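The Door in Chapter 17

I finished the second Taswood book at one in the morning, which sounds like praise, and I suppose it partly is. I wanted to know who had locked the door. Then I found out who had locked the door and lay there annoyed until the birds started.

For anyone who hasn't read it, the setup is good. A girl named Pudia lives in a town where people have stopped casting shadows. She finds a door in the back of a bakery, goes through it, and comes out in Trarkorard, a country made of everything the town has lost. The shadows are there. So are the single gloves, a dog, and her grandfather's singing voice, which lives in a jar. I would read a lot of pages about that jar.

I got 155 pages in before anyone explained anything, and those were the best ones. The gloves have a kind of parliament. There's a river you can only cross if you're thinking about something else, and poor Pudia keeps thinking about the river. None of it needs defending. You go along with it because she does.

Then Baidoo turns up. Baidoo is a talking heron, and I'm sorry to say he is there to deliver the rules. The shadows left for this reason, the door opens under these conditions, the country was founded by so-and-so after a quarrel. He talks for most of chapter 17. By the end of it I knew how Trarkorard worked and didn't want to visit anymore.

My friend Trinh Từ lent me both books and she disagrees with all of this. Her view is that kids want rules, and that a made-up world without them is just a pile of stuff. She has a point about the pile. I've read those books too, the ones where a teapot sings on one page and a mountain sneezes on the next and you could shuffle the chapters like cards. But a writer can know the rules and keep her mouth shut. Pudia learns how the river works by getting wet 3 times, and I believed that river more than anything the heron told me.

I'm also suspicious of the ending. I'll keep this vague. Somebody wakes up in a bed, and the book winks at us – was it real, was it not – and there's a glove on the pillow. I have seen that glove before. In other books it's been a feather, a key, a bit of sand in a shoe. I don't believe in it as a twist and I doubt the writer does either. It reads like a thing put in because a chapter has to stop somewhere. 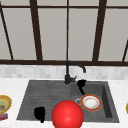 Is the second book worth reading if you loved the first? Borrow it, read up to the heron, and decide then whether you care who locked the door.

The first book never had this problem. It was short, and it stayed in the town, and the missing shadows were just a sad fact everyone had gotten used to. The scene with the barber who sweeps the floor where his shadow would be is still my favorite thing in either of them. I went back and reread it after finishing the second, partly to check whether I'd been too kind to it. I hadn't.

There's supposed to be a third, with more of Baidoo. Trinh is thrilled. I've told her she can have it first and I'll take it when she's done, and that she should mark the page where he stops talking.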